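Listening Notes: Side Two of "Esmont"

Last updated September 2, 2021

The turntable group spent its last session on "Esmont," the folk record Leiva put out in a run of 856 copies. We played the club's pressing at 33 on the older deck, with the tracking force set to 2 grams. Side one is well known to most members, so the notes below cover side two only.

The side has five songs and lasts around 30 minutes, long for one face of an LP. The grooves are cut close together and the level is low. Expect to turn the volume up compared with side one, and expect more surface noise when you do. The piano on the opening song holds up well. The closing ballad, "February Letter," sits nearest the label, and the "s" sounds in the vocal break up slightly in the last verse.
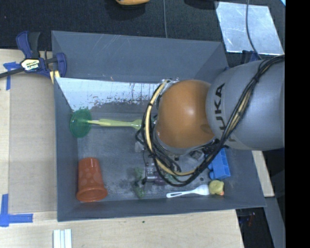 Aurelia Stoica wrote in to disagree about the ballad. Her copy plays cleanly to the end, she says, and she puts the breakup down to our stylus. She also remembers the song from her sister's tape, where it came first and had a longer piano introduction. Does anyone have that version?

We tried the track again with a newer stylus. The distortion was lower but still present in the final line. The tape has not been traced. The lyric sheet with our copy lists the songs in the same order as the label and gives no timings.

Copies of the record can be borrowed for 14 days. Return them in the inner sleeve, with the opening facing up. The next record is "Trala," both sides.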